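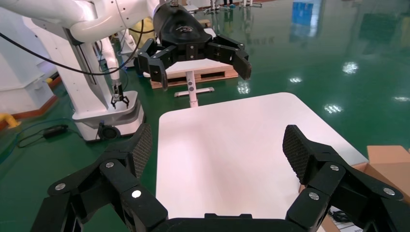
Section 6: Recording Your First Loop

By now the Wetik should be out of its box, plugged in and showing a steady green light. If the light is blinking, go back to Section 5 and read it this time.

These steps get you from silence to one short loop of guitar, voice or whatever else you own with a jack on it. Keyboard players should use both inputs. Bass players should use the left input and turn down more than they want to.

Before you start

You need two instrument cables, an amp or a pair of headphones, and something to play that lasts four bars. Two chords will do. Entire careers have been built on two chords.

CAUTION: Turn the amp all the way down before connecting anything. The pedal makes a pop at power-up that is harmless to it and unkind to speakers, pets and upstairs neighbors.

Setting up

1. Connect your instrument to INPUT L. The jack is on the right side of the pedal, as is traditional.

2. Connect OUTPUT L to your amp. If you are using headphones, plug them into the small socket at the back and leave both outputs empty.

3. Set the LEVEL knob to noon and the DECAY knob all the way to the left. With DECAY up, each pass of the loop gets quieter, and you will think the pedal is broken and write to us.

4. Bring the amp up slowly while playing. If the red CLIP light flickers on your loudest notes, turn LEVEL down a little. If it stays on, turn LEVEL down a lot.

Note: Some active pickups run very hot. Slide the PAD switch on the underside to LOW if CLIP won't go out.

Recording

5. Press the left footswitch on the first beat of your first bar. The ring turns red and the pedal is now recording everything, including your foot.

6. Play your four bars.

7. Press the left footswitch again on the first beat of what would be bar five. Most people press it at the end of bar four, when they feel finished. The result is a loop with a small limp in it. Some listeners like this. Drummers do not.

8. The ring turns green and the loop plays back. Let it go around a few times before you judge it.

9. To add a layer, press the left footswitch once more. The ring turns amber. Press again to stop layering and go on listening.

Each loop can hold up to 200 seconds. You can add as many layers as you like in that time, but after 6 or so most of them turn to soup. Soup is a respectable genre, and you may be making it on purpose.

Undoing

10. Hold the left footswitch until the ring blinks twice. The last layer is gone. Hold again to bring it back.

11. To erase the whole loop, hold both footswitches until the ring goes dark. There is no way to bring this back, and we have been asked.

CAUTION: Do not unplug the pedal while the ring is blinking white. It is saving, and an interrupted save can take the other stored loops with it.

Tempo and the built-in click

12. Tap the right footswitch four times in time with your playing. The click is heard in the headphones only, so an audience won't get it unless your headphones are very loud.

13. To turn the click off, hold the right footswitch and turn LEVEL fully left. Remember to put LEVEL back where it was. A silent pedal is, by a good distance, the most common fault reported to us.

Note: With firmware older than the June update, the click drifts against long loops. Install the update before recording anything you plan to keep. Section 9 has the procedure.

Comments

lowtuned
Step 7 fixed two years of me blaming my delay pedal. Thanks, I guess.

marrowfat
Does the PAD switch do anything to INPUT R? Mine still clips on the keyboard side with everything down.

hollerbox
@marrowfat It only covers the left on the older units. I turned the keyboard itself down to half and left it there.

pinecone_dub
Did step 11 by accident at a show. Can confirm there is no way to bring it back.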